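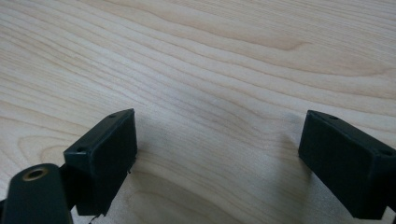

Stestenley is a 45-room lodge at the north end of Crenshaw, and we booked two nights there in April on the midweek rate. The booking was made through Prolgate, which charged a deposit at once and the balance on arrival. Room types are listed as Standard, Corner and Loft. We had a Corner. Furniture throughout is pale blond wood with a long wavy grain and a smooth, slightly glossy finish, so a reading lamp set low on the desk throws glare back at a laptop screen. Moving the lamp to the shelf fixed it.

**Room.** The bed is a queen on a slatted base. Mattress firm, pillows thin, spares in the closet. Heating is one electric panel under the window with a dial thermostat that reads low by a couple of degrees. Windows are double glazed and open on the long side only. Road noise was present until late evening and then stopped. Outlets: one pair by the desk, one by the door, none by the bed. Bring an extension cord.

**Bathroom.** Shower over tub. Pressure was good at all hours, and hot water took a long time to reach the second floor. The fan runs off the light switch and can't be turned off separately.

**Internet.** Wi-Fi is free and needs a new login each day. It handled email and maps. A video call with Darnell Szabo dropped twice on the first evening and held on the second, after the desk clerk moved us to the other access point.

**Food.** Breakfast is included and starts at 7. Eggs to order, oatmeal, toast, decent coffee. Dinner is a short menu that did not change between our two nights. The trout was cooked correctly. The burger was overdone both times Ansel Kincaid ordered it. The kitchen closes early, and the nearest alternative is a diner in Crenshaw itself, closed Mondays.

**Parking and access.** The lot is gravel and slopes toward the creek. Low cars should use the upper entrance. There is no elevator. Loft rooms are reached by a steep second staircase and I would not book one with heavy luggage.

**Price.** The midweek rate was fair for the size of the room. The weekend rate for the same Corner is nearly double, and at that level I'd look at the Josex cabins across the valley, which have kitchens. Cancellation is free up to 2 days before arrival. After that the deposit is kept.

Rating: 7/10 midweek, 5/10 weekends. Ask for the creek side.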